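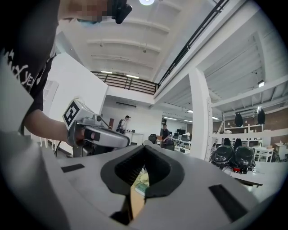
Black T-shirt, light tan table, a few scraps.

May, quarter past six in the morning, and I've been up since four with the marrow seedlings on my mind. I know! But the nights have been so cold in Plusville and I'd left the cold frame propped open with half a brick, so out I went in my dressing gown and wellies to shut it. All fine. One had flopped over but it does that.

Allotment news then. The water's back on (hooray) after 31 days of lugging cans from the tap by the Bondar Road gate, and my shoulders are a good deal bigger for it. The first thing I did was soak the broad beans, which are covered in blackfly already, so I pinched the tops out and took them home to wilt in butter. Very nice with an egg.

Then the potatoes. I've put in two rows of Lateo this year, a new one to me, a salad type with a pinkish skin, and one row of the usual earlies along the fence. The Lateo are up and looking smug. The earlies are sulking, and I think I planted them too deep, or else the slugs have had them, I had a poke about with my finger and couldn't find much. I'll give them until the end of the month and then it's leeks in there instead.

Oh, and the rent's gone up! It's 113 pounds for the year now, for a full plot, and they want it paid by June. Plot number 2187 it says on the letter, as if there were ever that many of us, I suppose they count every site in the county.

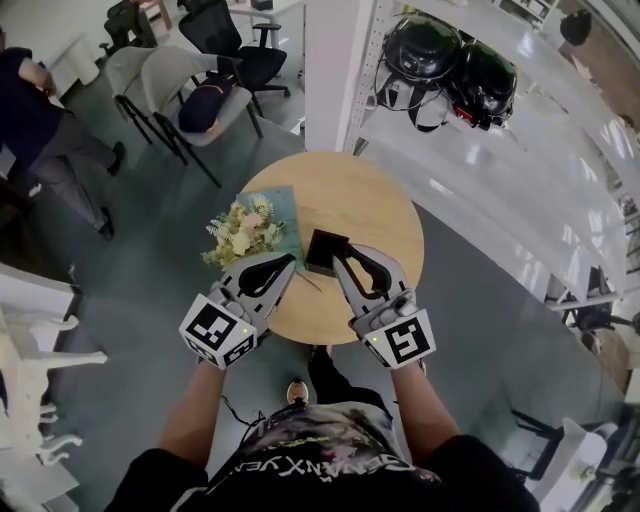 My sister rang at teatime and said I should give up half the plot and stop moaning about the rent, that she'd managed perfectly well on a half plot for years and still had beans coming out of her ears. She may be right. But which half? The good soil's at the top and the raspberries are at the bottom, and I'm not moving the raspberries.

Must get more netting from Macaraeg before the cabbages go out, the pigeons had every last one of them last spring. And string. And see if they've still got those little copper labels.

Kettle's boiled, and there's rain on the window.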